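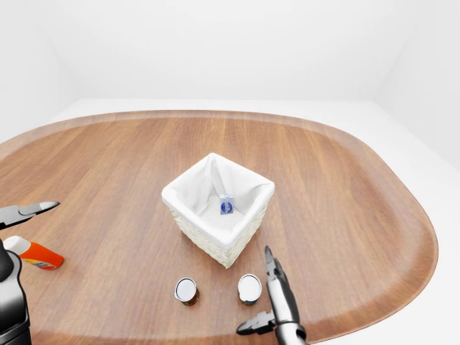 Oval wood table with a raised rim

Dinner rolls for a crowd: how far ahead can I bake them?

Lukian Koval
30th September

Hi all, long-time reader, mostly in the pie threads. I've somehow ended up hosting the big family dinner this year. That's 21 people, and my aunt has already told everyone I'm making the rolls. I've made them plenty of times for the four of us and they're great straight out of the oven. The problem is that by the next morning they're like little hockey pucks, and there's no way I can be kneading and shaping dough that same afternoon with a roast, two casseroles and a houseful of cousins.

My recipe is nothing fancy. 785 grams of all-purpose flour for a double batch, milk, one egg, some butter, a bit of sugar, salt, instant yeast. First rise in a bowl, shape, second rise in the pan, bake at 375. I brush them with butter when they come out.

So do I bake the day before and reheat? Freeze them baked? Freeze the dough balls? I tried the freezing-dough thing once back in March and half of them never puffed up, though that yeast had been open in the cupboard since who knows when. Also we only have one oven and the roast is going to be hogging it until right before we eat.

Any help appreciated, I'm already having roll-related dreams.

Sveva Serra

Oh, I love this question, I've been doing rolls for big dinners for years and I've messed it up every way you can!

My vote is bake and freeze. Not the dough, the finished rolls. Bake them up to two weeks before, but pull them a couple minutes early while the tops are still on the pale side. Let them cool all the way (really all the way, I've gotten impatient and ended up with a bag full of ice crystals), then wrap them in foil in one layer and put the foil packets in zip bags. Press the air out. Take them out of the freezer the morning of the dinner and leave them wrapped on the counter.

Your roast has to rest anyway, right? That's your oven time. The second the roast comes out, turn the oven down to 325 and slide in the foil packets for ten or twelve minutes. Open the foil for the last couple of minutes if you want the tops a little browner, and do your butter brushing then. People will think you baked them that afternoon and I wouldn't correct them.
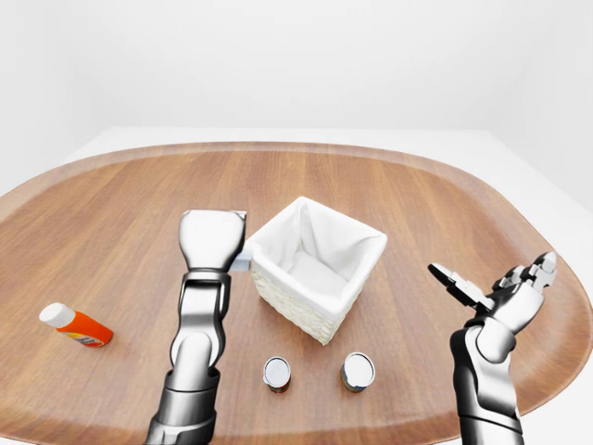 Warm rolls go stale fast once they're sitting out, so think about what they go to the table in too. A bowl traps steam underneath and you get soggy bottoms, and a flat platter lets them go cold before the gravy has made it down to the kids' end. I like a square wicker basket with a white cloth liner folded over the rim, the kind with enough fabric to sit in loose pleats at the corners. If your liner is skimpy, lay an extra napkin in first and flip it over the top of the rolls. Fill it only halfway, keep the rest in their foil in the turned-off oven, and top it up when people start on seconds.

One more thing, your recipe is pretty lean on fat if "some butter" means a couple of tablespoons. I'd go up to six for that much flour. More butter means they stay soft a lot longer. And if you're feeling adventurous, look up tangzhong, where you cook a little of the flour with milk into a paste first. It sounds fussy but it takes maybe three minutes and my day-old rolls are still squishy.
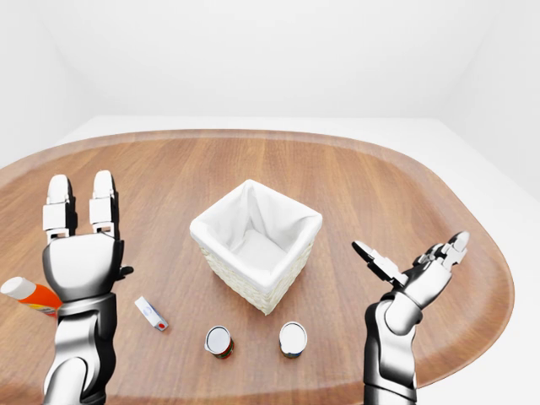
If you do go the tangzhong route, the dough will feel stickier than you're used to. Don't dump in more flour! Give it an extra few minutes in the mixer and it'll come together. I let mine rise in a spot that's around 75 degrees, which in my house is the top of the fridge, and I go by how it looks and ignore the clock. Doubled is doubled. Shaped rolls are ready when you poke one gently and the dent comes back slowly.

Do a trial batch before the big day, too. Freeze a few, reheat them on a regular weeknight and see what you think. Worst case you have rolls with your soup.

Stelmakh

just buy them lol. the bakery ones are fine and everybody is there for the roast

ok real answer, you can shape them the night before and stick the pan in the fridge covered with plastic. take it out when the roast has an hour or so left, and they bake while it rests. mine take 40 minutes to warm up and puff, sometimes more if the kitchen is cold. get new yeast, that's what killed your frozen ones. and grease the plastic or it rips the tops off, ask me how i know

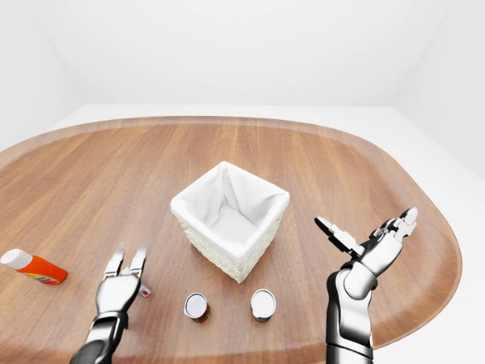
The table where it curves at the side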